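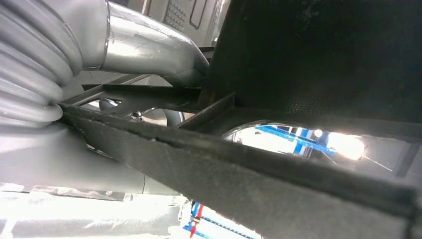
Mwanahawa Waweru objected at the first project meeting that examples gathered in a tidy laboratory teach a policy very little about a real plant room, and most of the choices in this section follow from her objection.

**Figure 2.** View from the wrist camera during collection at the Luik site. Corrugated hose and pipe elbow at upper left, gripper finger at upper right, dark metal bar in front.

### 3.2 Collection of demonstrations

We gathered the demonstrations at two sites, Luik and Bamport, with the same arm and the same gripper. The operator guided the arm by hand through a Durik handle, and the wrist camera recorded at a fixed rate. In total 2,000 demonstrations were started. After checking, 1,899 were kept, of which 1,020 come from Luik. The others were removed when the joint readings and the camera stream did not agree in time.

Three operators took part (Sem Segers, Necati Bozkurt and Shiyu Cheng). Each of them first made practice runs, and these are not included in the numbers given before. We did not prescribe a path. The operator was told only which part to reach, and could choose the side from which to approach it.

The wrist view is difficult for two reasons, and both can be seen in Figure 2. First, the finger of the gripper hides a large portion of what lies beyond it. Second, the light is very uneven: shiny pipework gives strong highlights, while the finger and the bar remain nearly black. We considered correcting the exposure after recording, but finally we kept the pictures as they were – the policy must work with the same camera later.

Labels were added in May by two persons working separately. For each demonstration they marked the moment of first contact and the moment of release. Where their marks differed, Tatu Lema viewed the recording again and decided. A subset of 200 demonstrations was labelled a second time in order to measure the agreement, and the result is given in Section 4.1.

The split between training and test data was made by site and operator. No operator who appears in the test part of a site appears also in its training part.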